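4.2 Sock Handling at the July Open Day
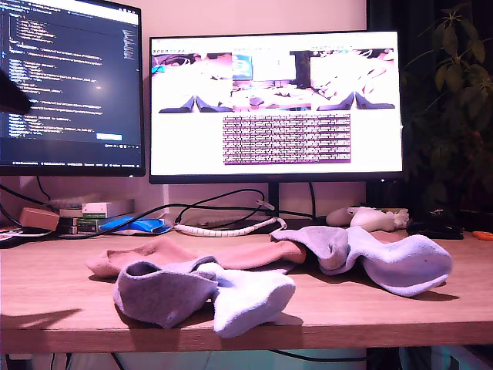
The trials in Section 4.1 were run by members of the Harisar group under fixed conditions. The open day imposed a different set of constraints. Visitors chose when a run started, they stood where they liked behind a floor line, and they were free to rearrange the socks between runs. We treat the day as a field test of the Kenon policy and report the results separately from the laboratory figures. The two sets should not be pooled.

Setup. The demonstration used an ordinary office desk. We did not clear it down to the bare top, as had been done for the trials in Section 4.1. Monitors, cables and small items stayed at the back of the desk, and the socks were placed in the open area in front of them (Figure 4). Three socks were used at a time, two in gray and white and one in pink. The arrangement contains one matching pair by color and one odd item, and is the smallest set for which the policy has to make a choice. Socks were left crumpled. No attempt was made to flatten them or to turn the cuffs toward the arm.

Figure 4. Desk used for the open-day demonstration, with three ankle socks in the work area and two monitors behind them.

Task. One run consisted of picking up the two gray and white socks in either order, laying one on the other, and leaving the pink sock on the desk. A run was scored as a success if the two socks overlapped by at least half their length when the arm returned to its rest pose. Moving the pink sock was allowed. Dropping any sock off the desk ended the run as a failure. The time limit was 70 seconds, measured from the start signal to the rest pose.

Procedure. Visitors came in groups of up to 8. Each group was given a short talk on the task and watched one run with an arrangement made by the operator. A visitor then rearranged the socks by hand, with the arm stopped, and a second run was started. Further runs were added if the schedule allowed. The operator could stop the arm at any time with a foot switch. Stopped runs were counted as failures whatever the reason, including those in which a visitor crossed the floor line.

Data. A total of 316 runs were logged over the day. The Lozano logger stored joint positions, gripper state and camera streams for each. Scoring was done afterward from the recordings by two raters who had not been present. Where the raters disagreed, the run was scored as a failure. The Brimolance lighting correction, described in Section 3.3, was switched on for the whole day and was not retuned as daylight changed.

Observations. Visitor arrangements differed from ours in ways that mattered. Operators tended to spread the socks out along the desk. Visitors piled them, tucked one under another, or pushed a toe inside a cuff. Stacked arrangements produced most of the failed grasps. In a typical case the gripper closed on two layers of fabric, lifted both socks, and carried the pink one along with its target. The policy has no step for checking how many items are held, and it went on with the placement as if the grasp were clean.

A second group of failures came from the two-tone socks. When the gray cuff and the white foot were separated by a fold, or when a second sock lay across the middle, the detector sometimes returned two objects where there was one. The arm then tried to lay the foot of the sock on its own cuff. These runs often ended near the time limit, after repeated short moves over the same part of the desk. Shadows had less effect than expected, and we found no run in which a shadow edge alone was taken for fabric.

Items at the back of the desk were not touched in any logged run. This is mainly a result of the workspace limit set in the controller, which stops the gripper short of the monitors, and should not be read as evidence of obstacle avoidance.

Limits. Visitors were not sampled in any controlled way, and many copied the arrangement they had seen the previous visitor make. The runs within a group are therefore not independent. The same three socks were used all day, and fabric wear was not measured. A repeat with several sets of socks, and with a grasp check added before the lift, is described in Section 5.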